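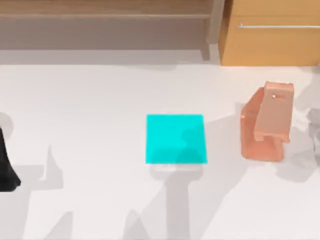 Paula Lazăr did not plan to spend her spring teaching simulated arms to move blocks. She came to Stornbridge to write software for warehouses, and in April she was asked to help with Skastero, a learning system that needs many examples before it can do anything alone. The tasks look simple. There is a cyan tile on a white table, a pink block that resembles a chair, and two arms that must share the work. "People see one tile and one block and they think it is a game for children," she says. "Then they try to drive both arms, and after 10 minutes they ask for a break."

Each operator records for two hours and then must rest. Lazăr keeps also the attempts which went wrong, but in a separate folder. "A bad example with a label is useful for us. A bad example without a label is poison."

I asked her about the shadows, because they fall over everything on the table. She wanted them. "If the light is always clean, the system learns clean light — and no real room has it." From the close view of a gripper, she adds, the shadows can take up more space than the fingers. 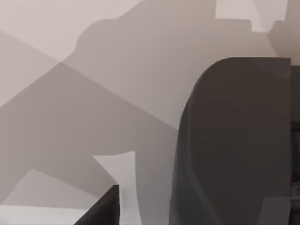 How many examples are enough?

"For the first task we stopped at 14 hours. I would like to have more, but I also would like to sleep."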